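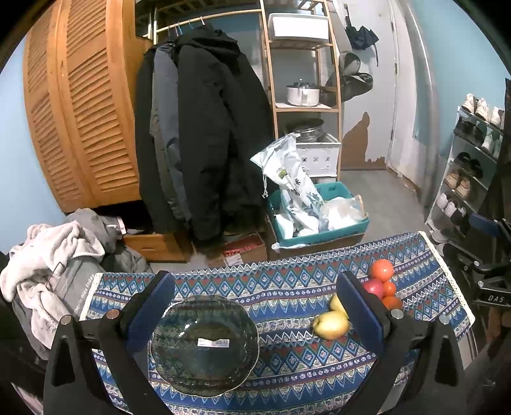
Seeing the "stop refrigerating your fruit" post go by again, the one with the chart. I have questions about the chart. Thread, because I can't sleep and it's 2 a.m.

The chart says apples last eight times longer in the fridge, tomatoes lose all their flavor in the fridge, and bananas will gas everything in the room. Three columns, cute icons, no source. It has been reposted by at least four accounts I follow and one of them is a bank.

I want to be fair. Some of this is real. Fruit gives off ethylene, ethylene speeds up ripening, cold slows it down. That's been in school textbooks forever. My problem is with everything that gets stacked on top of it.

Start with tomatoes. "Never, ever put a tomato in the fridge." People say this with the kind of heat usually saved for politics.

The version I can believe: a tomato that isn't ripe yet won't ripen well in the cold, so leave it out. A tomato that's already ripe and that you won't eat today can go in the fridge for a couple of days and come out mostly fine if you let it warm up before you cut it.

That doesn't fit on a chart with icons, so it became NEVER.

And what tomato are we talking about? The ones at the Havwood supermarket in April were picked green and rode in a truck. I am supposed to protect the delicate aroma of that? There's no aroma. I've looked for it.

Garden tomato in August, sure, leave it on the counter, eat it over the sink. You don't need a chart for that one. It never lasts long enough to have a storage problem.

Apples next. The chart says fridge only. Fine, apples do keep longer cold, no argument. But "longer" than what? If I buy six and eat one a day, they were never going to go bad. I don't need them to last until spring.

Also my fridge is not big. Every storage guide seems to be written by a person with two crisper drawers and nothing in either one. I have one drawer and it contains a cabbage. The cabbage was there first.

Now the ethylene stuff, which is where the selling starts. You knew there was going to be selling.

Under the chart post, second reply down, is a link to the Garnano produce disc. It's a little plastic puck. You drop it in with your fruit and it "absorbs ripening gases." Two to a pack. Replace monthly.

I bought a pack. Yes, I know. I was curious and it was the end of a long day.

What I did, and please don't call it a study: same bag of apples, same bag of tomatoes, half in one bowl with the puck, half in another bowl in the next room without it. Left them alone and tried not to peek.

What I saw was fruit getting older at the same speed in two different rooms. One tomato in the puck bowl went soft first. I don't think the puck did that either. I think it was a soft tomato.

Could be my kitchen is too warm. Could be an open bowl is the wrong test and it works in a closed drawer. I went back to the box to check, and the box says "drawer, bowl or basket," so I'm going to hold them to bowl.

An open bowl in a room with air moving through it is a strange place to fight a gas. It's like putting a sponge on the beach. Maybe in a sealed tub there's something to it. I'd read that if anyone has it, with numbers, from somebody who doesn't sell pucks.

The Garnano page does have a number. It says "over 1172 happy kitchens." That's a count of customers, or maybe of kitchens. It tells me nothing about a pear.

Then there's the Beltham people, who went the other way and make a ventilated fruit stand. Their pitch is that bowls are the whole problem. Fruit in a bowl "can't breathe."

Fruit does respire, I'll give them that. But a bowl is open at the top. It's the main thing about bowls.

Where I half agree: if you pile things deep, the ones on the bottom get bruised and you don't see the bad one until it has a fuzzy friend. Shallow is better than deep. You can get there with a plate. You already own a plate.

The stand is $300, by the way. I scrolled back up twice to make sure I hadn't misread it. For that money you could let every peach you buy this year rot and still come out ahead.

"But food waste!" Yes. I care about food waste, which is why this bugs me. Look at what gets thrown out in most homes and I doubt it's an apple that sat in the wrong place. In mine it's bagged salad, half an onion, and herbs. Always the herbs.

You cannot store your way out of buying too much cilantro. They sell it in a bunch the size of a bridal bouquet and the recipe wants a spoonful.

Somebody is going to bring up the vinegar bath, so let's do that one. Wash all your berries in vinegar water the second you get home and they'll last three weeks.

I've tried it. I got a few more days, I think, some of the time. I've also gotten a few more days by picking a better box at the store. I never had two identical boxes of berries to compare and I bet the person in the video didn't either.

What the video never shows is the drying. You have to get them really dry, one layer, on a towel, and that takes longer than the washing. Skip it and you've made wet berries in a tub. They go off faster than if you'd done nothing.

And the banana stem wrap! Plastic wrap on the stems. I've seen people swear to it, I've seen people say it does nothing, and I've seen one person wrap each stem separately with a straight face. The banana gives off gas through the skin too, as far as I understand it. You'd have to wrap the banana.

I asked at the Ekpo market, the produce stall by the back entrance, what they do at home. Answer was: buy less, come back sooner. Obviously a stall that's open most days would say that. Still the best advice I got and it didn't come in a pack of anything.

I know "come back sooner" isn't useful to everyone. If the store is a long drive away, you shop once and you stock up, and then the fridge matters a lot more. Charts never ask how far you live from the store.

What I do now, for whatever it's worth. Fruit I'm going to eat this week stays out where I can see it. Extra apples go in the fridge, next to the cabbage. Bananas sit somewhere else, mostly so they don't get squashed. If something's going soft, I eat that one first.

That last part is most of it, I suspect. Out of sight in the drawer is how I end up finding a lemon from another era.

Not saying cold storage is a myth, please read before replying. I'm saying a small true thing got turned into rules, and the rules got turned into a puck.

If you have the original source for "eight times longer," send it. I've followed the links back and so far it's a blog quoting a chart quoting a different blog. The last one has a dead link and an ad for the puck.

Edit, a few people asking: no, I did not get a refund. They'll take it back "unopened." Hard to test a thing unopened.

The second puck is still in the pack if anybody wants to try it in a sealed tub. I'll mail it. You supply the pears.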